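Endport user group, minutes of the May meeting

Taken by me again, Karim Mansour, because I made the mistake of bringing a pen. Corrections to me before the next one, please, and if you want your remark taken out, tell me which remark!

Start 6:30 p.m., upstairs room. Apologies received from two members, and one more came in by text during item 2.

1. Last month's minutes

Accepted with one change. I had written that the Radwan loaner arm went back "complete." It went back without its power brick, which has turned up in the gray cabinet and will be mailed. Sorry, Radwan.

2. Money

We have 2,000 dollars set aside for one shared purchase this year. I asked whether we still want to spend it on one thing, and the room did (one person would like a better coffee machine, and that is now in the minutes as promised).

3. Droltodero hand-held gripper kit, trial report

This was the long one, so get comfortable. For anybody who missed April: Droltodero rents or sells a pair of grippers you hold yourself, and you do a chore with them while everything gets recorded, and the recordings go toward teaching an arm the same chore. No arm needed on our side until much later. We have the pair on a trial and I've been the main user, so most of what follows is my opinion with other people interrupting.

Setup first. The printed guide is good up to page 4 and then assumes you already own their older kit. I got stuck at calibration for most of an evening. Their support desk answered the next morning with a fix that worked, and they were nice about it, but the fix ought to be in the guide. I've written to tell them so.

Comfort. The grips are fine for short stretches and my wrists complained after that. Two smaller-handed members found the trigger a long reach and would like to know if a shorter one exists. I said I'd ask. Somebody wanted to know about left-handers and I have no idea, it's a pair, you use both!

Software. Recording starts and stops easily enough. What I don't love is the review screen, where you have to step through each take to mark it good or bad and there's no way to mark a batch. I did 33 takes in one sitting and the marking took longer than the recording did. General groaning at this. One member thinks she can write a small script for it and we gratefully let her think so.

The cables got a discussion all to themselves. A couple of people feel that for this price it should be wireless, and a couple more (me included) would rather have the cord than a dead battery halfway through a take. We didn't settle it. We did agree that a longer cord would be a help, and that whoever sets up next should route it behind them before they start.

4. What we ask the kit to do
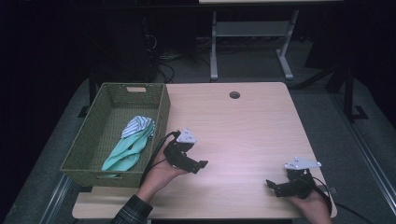
Laundry is still my vote for the main trial task, and I went on about it for a while. Blocks and cups are easy to repeat, but every arm demo has blocks and cups, and what people at home ask me is whether the thing can deal with clothes. Cloth never lands the same way twice, so it gives the kit a proper workout, and you find out fast whether you can feel what the jaws are doing (partly, is my answer). I'd like us to keep to the olive woven basket with the green cloth and the blue-and-white striped one as the standard load, so that takes from different people can be compared. Objection from the back that two cloths is hardly laundry. Fair, and we can add more once the basics are boring.

Agreed: cloth out of the basket and onto the table as task one, folding as task two. Cups stay on the list as a warm-up for new users.

5. The other offer

Hetmont sent a quote for a similar kit. It's cheaper to rent, but you pay extra for every user account past the first, and there are 6 of us wanting one, so the saving is gone pretty quickly. They also want the recordings stored on their own server. Several people didn't care for that. I'll ask if local storage is possible and what it costs. No decision until they answer.

6. Decisions and jobs

Trial of the Droltodero kit to be extended by a month, all in favor. No purchase yet.

Me: write to Droltodero about the shorter trigger, the longer cord and a batch option for marking takes. Also write to Hetmont about storage.

Script for the review screen: see item 3, no deadline, no pressure (a little pressure).

Power brick: mail it to Radwan this week. I'll do that too, since I'm the one who lost it.

7. Any other business

The door code changes at the end of May. Ask me for the new one, and please don't post it in the group chat like last time.

Closed 8:15 p.m. Next meeting same room, same time, and somebody else is bringing the pen.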